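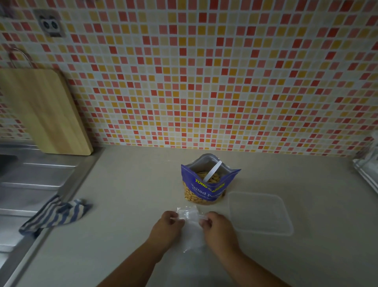 Peanuts are frauds. They hang around with nuts, but a peanut is a bean's cousin, and it grows underground like a potato with ambitions. The salted ones in the blue pouch, with the white handle poking out, have had their shells taken off. Before that, each pair sat in a papery case in the dirt.

First the plant makes a yellow flower. Then the flower's stalk bends down and pokes itself into the soil. Rude, but it works.
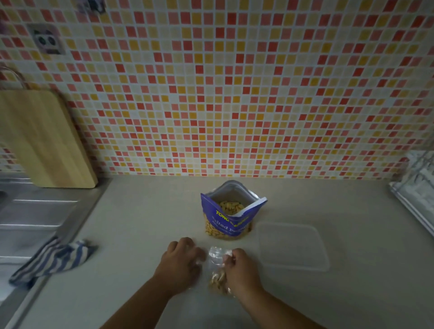
Salted peanuts, some of them in a small bag.

By August, farmers are waiting. Pull up a plant too early and you get tiny, sulky peanuts. One good plant may hold 36 pods or so.

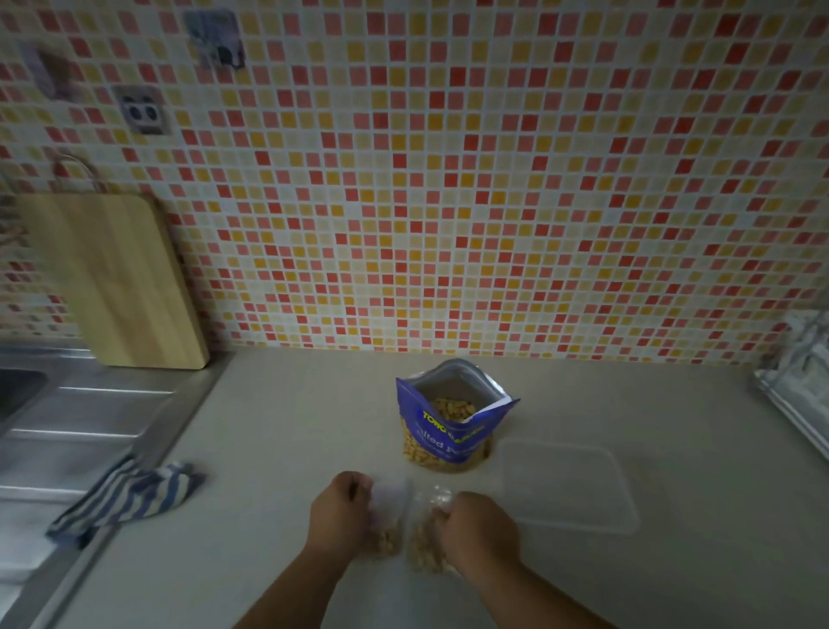 A snack-sized share of the crop.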